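Mal-soon Pyo has been tying up tomatoes on the same slope outside Foltarley for 40 years. She sells most of what she grows from a table at the end of her drive, and she doesn't care for wire cages.

"They rust and they're a pain to store," she says. "I use stakes and ties. I always have."

She started with 20 plants and now keeps 50. Her favorite is Yeon, a small pink tomato that splits if it gets too much water in August. She waters in the morning, at the roots, and quits once the fruit starts to color.

Her neighbor Na-rae Hyun took over the lower beds in January. "I planted too close the first time," Hyun says. "Mal-soon walked down, looked, and told me to pull every other one. I didn't want to, but I did."

Both women save seed, drying it on paper plates and keeping it in envelopes in the pantry.
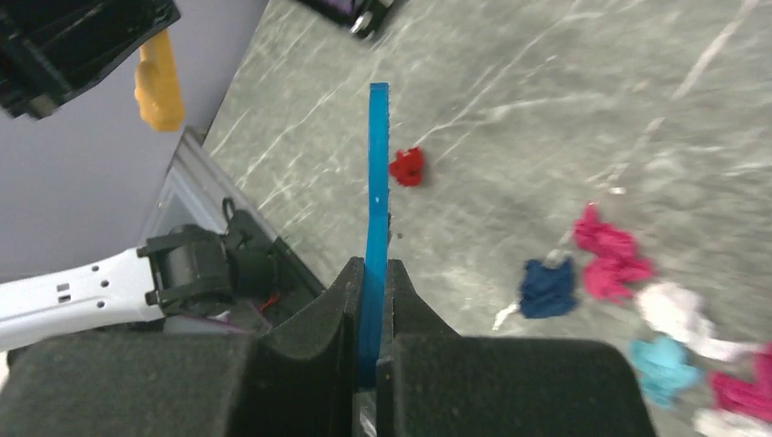

Ties are where Pyo gets particular. She used to tear up old sheets, but the cloth held water and the stems got sore spots. Now she cuts strips from whatever plastic is around the house, long and thin, and blue if she can get it. "A bright blue like that, I can find it in the leaves in October," she says. She loops each one in a loose figure 8 and checks them again after a hard wind.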